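Gripper opens by itself mid-lift, status light stays green
Forum > Arms and End Effectors > Faults and Safety
14 replies | 3 shares

tmill_prurnasum
We run one arm at the end of a packing line at our Etmont building. It picks small cartons off a flat surface and puts them on a cart. Since the January update the gripper has let go of a carton in the air 11 times. No alarm, no stop, nothing on the pendant. The arm finishes the move with nothing in the fingers and goes back for the next one.

The log shows grip force dropping to zero in one sample, then a normal "open" state. There is no open command from our program anywhere near it. Cycle count was 1735 at the first drop. Payload is well under the limit.

Nobody has been hurt. One carton landed next to a person's foot, and I have kept people out of the area since then.

dkol
What firmware? And is the tool cable the original one or the Brisen replacement?

tmill_prurnasum
Newest firmware. Brisen cable, put on when the update was done.

dkol
Then you changed two things on the same day and you're blaming one of them. Put the old cable back.

rustyflange
I'd bet on the cable too. We had drops that only came when the wrist was turned past a certain point. Run the wrist joint back and forth slowly with a carton held low over some foam and watch the force value.

Erasto Mrema
I don't agree that it's the cable. If the tool loses power, ours holds its grip. It has a spring brake and you need a tool to get the fingers apart. A bad cable should give you a stuck gripper and a comms fault, and he has neither. To me that looks like the controller thinks it was told to open.

dkol
A bad data line can do odd things without power going away. Seen it.

Erasto Mrema
Maybe, but there's a checksum on those messages. You'd get errors counted before you got a valid open command. What does the comms error counter say?

tmill_prurnasum
Counter is 12. I don't know if that is since the update or since the thing was built. Is there a way to reset it?

Erasto Mrema
Service menu, tool page, hold the clear key. Write the old number down first.

tmill_prurnasum
Cleared it. I ran 3000 cycles overnight with the cell locked and got two more drops. Counter is still at zero. So Erasto may be right, or the counter doesn't catch it.

I also checked what our program does around the lift. There is a "part present" check after the fingers close, and nothing after that until the release. That part is our own fault. We will add a check during the move, so at least the arm stops when the carton is gone.

My bigger complaint is the status light. Our operators are taught that green means the tool is healthy. It was green before both drops last night and it was green after them. Picture is from the wrist camera, with the tool down by a carton. 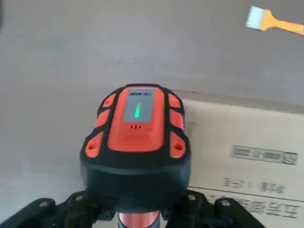 Teodora Perić disagreed with that last part, and wrote that green on these units only says the tool is powered and talking to the controller. It has never meant the grip is good, she said, and it should not be taught that way. She would take the light out of the operator sheet completely and use the force reading, with a protective stop if it falls below a set value during a move.

tmill_prurnasum
Fair enough, but the quick start card says "green = ready." Most people will read that as OK.

rustyflange
The card is bad. I still wouldn't rely on a light for anything.

dkol
Did you try the old cable yet?

tmill_prurnasum
Old cable went on this morning. One drop before lunch. So it's not the cable.

dkol
OK, I'll give you that one.

Teodora Perić
Roll the firmware back before you change anything else, and send both logs to Živković support. Ask them if the idle timeout on the tool was changed. If the timeout runs out during a slow move, the tool could go to its default state, and on some setups the default is open.

tmill_prurnasum
Our moves did get slower in January. Safety review cut the speed. I'll check the timeout, and the cell stays locked until I hear back from them.

Last updated August 22, 2024
Contact | Forum rules | Back to top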